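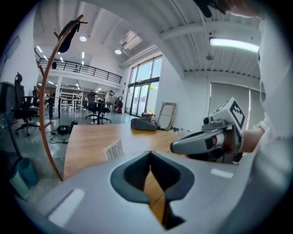

3.2 Furnishing and storage in the shared workroom

Figure 2. The workroom on the ground floor, with desk, coat rack and bins. The mezzanine is at upper left.

The second site in the study, referred to here as Vuorinen, is a large open room with white walls, a concrete floor and tall windows along the back. Its users share most of the furniture. We were concerned with where personal and common items are left during an ordinary working day, and with how far the furniture provided determines those places.

Fixed storage is set beneath the mezzanine, where white metal shelving racks stand near the desks (Figure 2). Belongings in daily use tend to stay closer to hand. A gray fabric bag rests on the wooden desk, a black garment hangs from the coat rack, and a bicycle stands near the windows. Smaller items, among them a brown box and a device with tangled cables, are on the floor.

Placements were coded using the Claltard scheme, which separates stored, parked and stray items. Across both sites the survey produced 805 entries, of which 391 were recorded at Vuorinen. Bags and outer clothing were coded as parked when they were on a desk, chair or rack. The two plastic bins were entered as containers, and their contents were left out of the analysis. Coding was carried out by Leena Savolainen and checked by Darnell Nguyen-Tran; disagreements were settled by discussion before the entries were compared between sites.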